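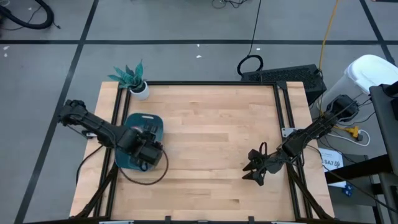 Best way to water houseplants from underneath?

Baltach Growers Forum — Houseplants — Viewed 367 times

I've gone a bit plant mad since moving to Jestow and now have 10 pots on the go, mostly succulents plus a peace lily and two ferns. I've always watered from the top with a little can, but a woman at Sachdeva Nurseries told me to stand the pots in water and let them drink from the bottom. I tried it on one fern on Monday and I love it already! Does it suit everything, though? And what do I do about feed, as mine says to pour it on the soil?

Posted by fernandfriends

Vinh Tạ

Welcome to the club, I've done nearly all mine like this for six years and I wouldn't go back. The roots grow down towards the water, the top of the compost stays drier and you get far fewer of those horrible little flies. You do need pots with holes in the bottom, so take them out of their fancy covers first.

I'll go through the things I had to look up when I started. 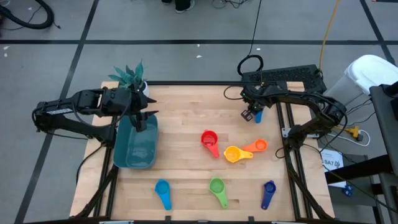 How long should a pot stand in water?

Twenty minutes or so does for a small pot, and a big one can have up to an hour. Touch the top of the compost now and then, and when it feels slightly damp, lift the pot out and let it drain properly before it goes back on the sill. Ferns like a good long drink. With succulents I wait until the compost is bone dry all the way down, and in winter that can be weeks.

If the compost has shrunk away from the sides, give it longer — very dry peat-free mixes are slow to take water up at first.
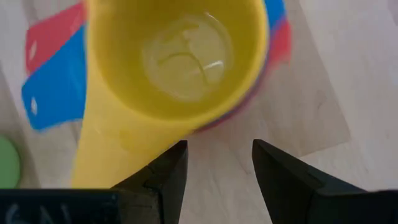

Can feed go in the water as well?

Most liquid feeds work perfectly well from below. I use Trarkano at half the strength on the bottle, every other watering from spring until September, and plain water the rest of the year. Make up fresh each time and tip the leftovers on the garden.

One more tip: every couple of months, water from the top until it runs out of the holes. Salts from tap water and feed collect near the surface otherwise, and you get that white crust. 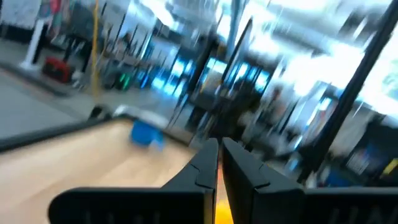 I do mine in the shower, all together, and the leaves get a rinse at the same time. The peace lily looks fantastic afterwards!

mossyboots

just use a saucer. 300ml of water in it, come back later and tip out what's left. works for my spider plants, never tried it with cacti

fernandfriends

Thank you both, so helpful! Showering the ferns tonight — the succulents can wait till they've dried out.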